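Minutes of the meeting on the open day
Numau workshop, Jistencombe
Nov 21, 2022
Minutes taken by Tsz-kin Kan

1. Minutes of the October meeting
Accepted with one correction. In item 4 the rent for the hall at Emham was written as 477. This was the price with the kitchen included. We did not take the kitchen.

2. Number of visitors
The list at the door has 83 names. Last year it was 36. Some parents signed only for themselves and not for the children, so the real number is higher. It was agreed to have a separate column for children next time.

3. The handover table
This part of the open day was discussed for the longest time. The visitor stands on one side of the table and holds out a snack on the open palm, and the robot hand comes and takes it. Then it should put the snack on the black tray. The operator gives the start signal only when the visitor keeps the hand still. We had jelly cups and several kinds of snack bags.
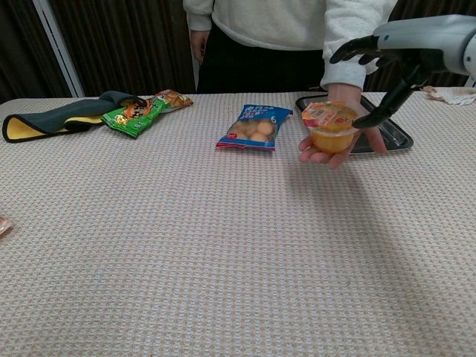
Mengal remarked that the waiting time before the fingers close is too long for a public demonstration, and that many visitors pulled the hand back in this moment. In their opinion the pause should be cut by half, or the operator should speak to the visitor during it. It was answered that the pause is a safety setting and cannot be changed without a new test. Speaking to the visitor was accepted by all.

The jelly cups were more difficult than the bags. When the fingers press on the side of the cup, it turns in the palm. The bags are soft and forgive a small mistake in position. It was proposed to begin each round with a bag and to offer the cup as the second task.

One visitor asked if the robot can give the snack back to the person. At present it cannot. To be looked at in the new year.

4. Timing
Each group had 20 minutes. For the handover table this was too short and the last two groups had to wait in the corridor. Agreed: same time, smaller groups.

5. Signs
The sign at the gate pointed to the old entrance. Tsz-kin Kan will order a new one and send the text to everybody before printing.

6. Next open day
Emham was proposed again. No decision. The question of parking is still open.

7. Other matters
One pair of child's gloves was left at the door. They are in the office.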